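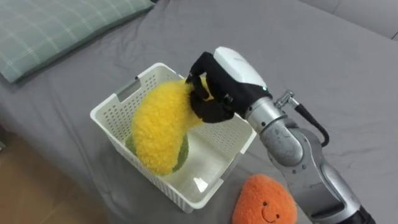

Yellow item, gripped at one end, basket on the bed.

Clause 8 of the Sernerley Household Handling Code said that a hand shall not release an item until the item is at rest. It did not define rest. Ashraful Mridha had been asked to define it by the end of July, and it was now 31 August 2026. 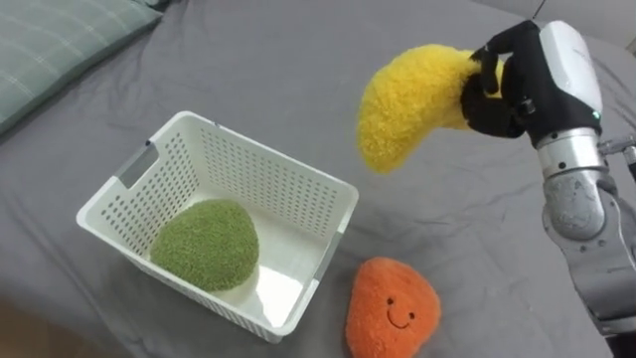
Photo: Skusness Test House

He wrote: "An item is at rest when its weight is borne by the container." He deleted it. Plush compresses, and the load passes from fingers to floor over 39 readings, none of them the right one to name. 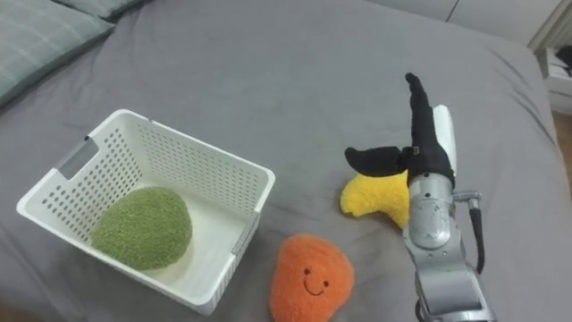
Green item placed. Orange and yellow outstanding.

Mansour, reviewing from Tandthorpe, sent back 2 comments. The first asked whether a toy could be at rest while still held. The second asked when Mridha had last slept.
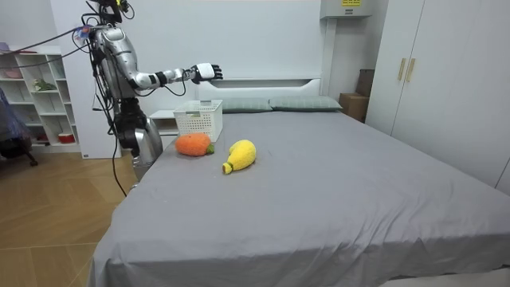
He answered the first. Held items were not at rest, and a note to that effect would go under the table of terms. Then he read the clause again, shut the log, and lay down on the office floor. His weight was borne by the carpet. He stayed gripped for around 100 minutes.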